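Can a robot tidy up the toy corner yet? I went to Zeltbridge to find out

2024-12-11

My kids' bedroom floor is a minefield, so when Prargate invited readers over to see how its tidying project is coming along, I signed up before I'd finished my coffee. The project is called Hodance, and the idea is simple enough: a machine that puts small things where they belong, first toys, later the stuff that piles up on shop counters.

I'd pictured something rolling around with a basket (too many cartoons, I guess!). What they have is an arm with one straight finger that pushes things. No grabbing at all. Selim Ertürk, who runs the sessions, told me they've logged 1,639 pushes since March, and 1,239 of those ended with the block where it was supposed to go. I thought that was pretty good until I imagined my dishwasher working at that rate. 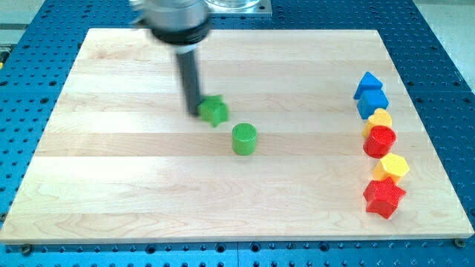
Sibel Gündoğdu wasn't having any of my excitement. She told me a block on a nice flat board is a long way from a sock under a bed, and that she wouldn't pay for any of it until it could cope with a rug. Fair point. I asked Selim about rugs and he laughed and said they'd tried one, for an afternoon, and rolled it back up.

Still, I could have stayed there all day. There's something about a star-shaped block sliding over the wood with that long gray finger on it, and I caught myself leaning sideways to help it along, like you do at the bowling alley. Cylinders are a different kind of trouble, Selim said, and if one tips over they stop and start again.

So no, it won't be doing chores at my place this winter. Prargate wants to try shop shelves next, with a store in Zeltbridge called Yurt that sells camping gear and has offered the team 2 aisles after closing time. I've asked if I can come and watch that too.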